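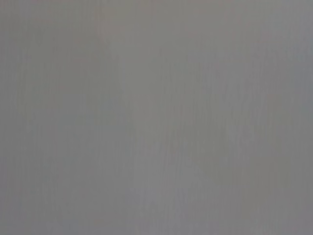

Gray surface at very close range, out of focus, with faint vertical streaks.

Wakimora Paint Names: data card

Summary

2814 paint color names, each with the hex value printed or published by whoever sold the paint, the product line, and the finish if one was given. It was put together from four sets of fan decks and store leaflets. One CSV file, UTF-8, comma separated, header in the first row.

Read the section on hex values before you plot anything. Most of the trouble people have had with this data starts there.

Where the names come from

Wakimora interior decks: the bulk of the rows. Typed by hand, then checked a second time against the decks.
Sukaswood exterior and trim: 674 rows. Sukaswood reuses names across lines, so "Harbor Mist" on siding and "Harbor Mist" on trim are separate rows with separate values. I left them that way.
Delaunay: 273 rows, all from a single leaflet. Delaunay's own claim is that every name is unique. Eleven of them are not, if you ignore capital letters.
Dundar: the rest, mostly grays and off-whites.

Columns

id: integer, stable between versions
name: as printed, including odd spelling
maker: one of the four above
line: product line, blank if unknown
hex: six digits, no pound sign
finish: flat, eggshell, satin, gloss, or blank
family: my own label, see below

About the hex values

I don't trust them and I don't think you should either. A paint maker picks a hex value so that a swatch looks decent on a web page. It is not a measurement of dried paint on a wall. Two of the makers give no lighting conditions at all, and a third says "standard daylight" and leaves it there. Differences of a few units between two grays mean nothing. I have seen a chart built on an earlier version of this file that ranked grays by warmth to two decimal places. Please don't do that.

Finish changes how a color looks far more than most of the gaps between neighboring rows. The hex column knows nothing about finish.

About the family column

The family labels (gray, white, blue, green, red, brown, yellow, other) are one person's call. I relabeled a random 500 rows in June without looking at my first answers, and the gray/blue and gray/brown borders moved a lot. Treat "gray" as a bin for things that didn't clearly belong elsewhere. If your result depends on that border, label the rows yourself.

What it might be good for

Looking at naming habits: how often food words turn up, how long names are, which makers lean on weather. Testing a text tokenizer on short, silly strings. Filling a demo table.

What it is bad for

Color matching. Predicting what people like. Any claim about trends over time, as there is no date column and the decks were not all current when I got them. I have been asked whether a name like "Quiet Pewter" sells better than "Gray 4". The file has no sales numbers in it, so it can't say.

Known problems

Some Dundar names were cut short on the printed labels and have been kept short.
Blank finish means not stated. It does not mean flat.
Sorting by hex does not give you a rainbow.

Changes

1.2: fixed swapped hex values in two Delaunay rows, added finish
1.1: removed exact duplicates
1.0: first version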